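Search this site Search

Project diary – May

Got to the lab at 12 with a sandwich and stayed until they locked the building. Second to last week of the course. Our team is Tarberg, named after nothing, and the task we drew back at the start of the term was hair dryers. Other teams got cups and towels. I complained at first but I've come to like them. They have a heavy end and a light end and a cord that goes wherever it wants.

The job is to pick up a dryer, turn it, and set it down where the instructor's card says. We drive the arms by hand and record every run, and then the model trains on the recordings overnight. The course wants 50 clean runs per object before we can put our name down for the final demo. A run is clean if there is no drop, no pause over the limit, and the cord doesn't end up snagged on a finger.

Most of the first hour went on the wrist views. I had been judging everything from the side camera and it hides a lot. From the wrist you find out how much the cords get in the way.
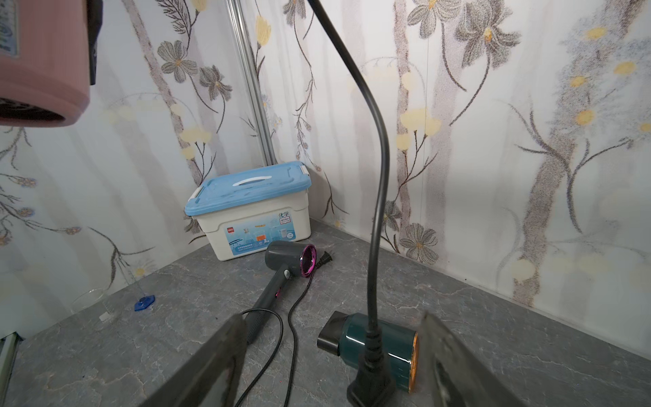
Wrist view, teal dryer between the fingers, cords everywhere.

I wrote in the log that we should decide on a cord rule and stick to it. Either they all get wrapped or they all stay loose. Half our old runs are one way and half the other, and I suspect that is why the model hesitates on the approach. My partner thinks it is the lighting. We agreed to test the cords first, as that costs nothing.

After that I went over to the side camera and did two-arm practice. My left hand is better than my right by now, which is strange, as I write with my right.

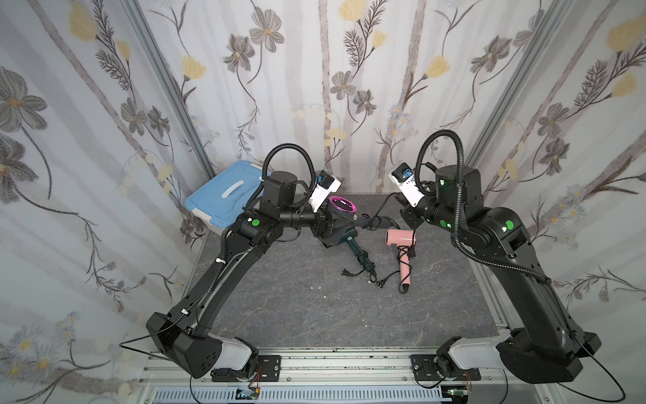
Reading time: 2 min

The dark green one is the one I like least. The handle is slim and if you close on it a little too far down it wants to swing. I've started gripping closer to the head and going slower on the turn. The pink one is easier to see against the gray marble top, so I use it when I'm tired.

The Sostudus software froze once, at clip 539, and I lost that run. I restarted and checked the folder before going on. It now holds 3612 files counting all the small ones, and the shared drive is complaining. I need to ask whether we can delete the failed runs or if they get graded too.

Team Brimoswood came by to look at our cord notes. They have towels and don't have this problem, but they were nice about it.

To do tomorrow – write up the cord rule, rename the afternoon clips, charge the headset, bring back the borrowed hex key. The report draft is still one page and the page is mostly title.

Walked home. Ate cereal for dinner.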